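Colour in Everyday Design, Unit 4: Small areas of colour and how the eye joins them
Handout by Ataberk Yurt

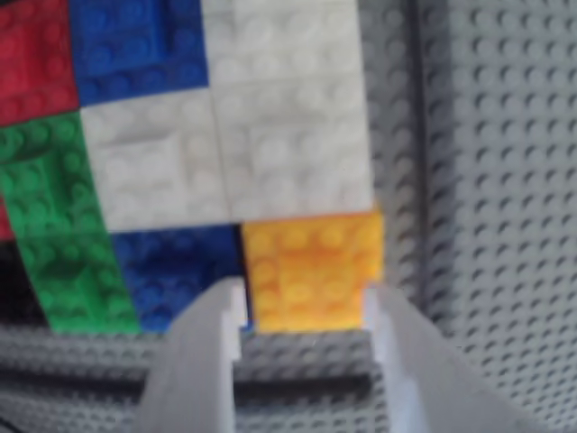
Fig. 4.1. A mosaic of coloured LEGO plates on a grey baseplate.

4.1 What we mean by optical mixing

When two colours are put side by side in small pieces, and we look from far enough away, the eye does not separate them any more. It gives us one colour, which is somewhere between the two. We call this optical mixing. It is different from mixing paint on a palette. If you stir yellow paint into blue paint you receive a green, but small yellow and blue dots seen from a distance give a greyish colour, and many students are surprised by this in the first exercise.

4.2 Size of the piece and viewing distance

The two must be considered together. In the Ellby exercise we use square paper pieces and a wall panel of 1,000 pieces. Students who stand close to the panel see a pattern. Students at the back of the room see a surface. Please write down the distance where the change happens for you, in centimetres. Last year one student noted 470 and her neighbour noted 332, and both are correct answers, as eyesight and the light in the room play a part.

4.3 Neighbours

A colour looks different beside another colour. The same grey seems warm next to blue and cool next to orange. For this reason, never choose a colour from the sample card alone. Cut a piece, put it in its place, and look again after some minutes.

4.4 Terms to learn for July

Hue: the name of the colour, such as red or green.
Value: how light or dark it is.
Saturation: how strong it is.
Ground: the surface which remains visible between the pieces.

4.5 Homework

Read the chapter on tiled floors in the Trilton reader. Then make one panel with three hues only, and a second one with the same hues but a darker ground. Write over 800 words comparing them. Bring both panels to the studio by 10 a.m., with your name on the back.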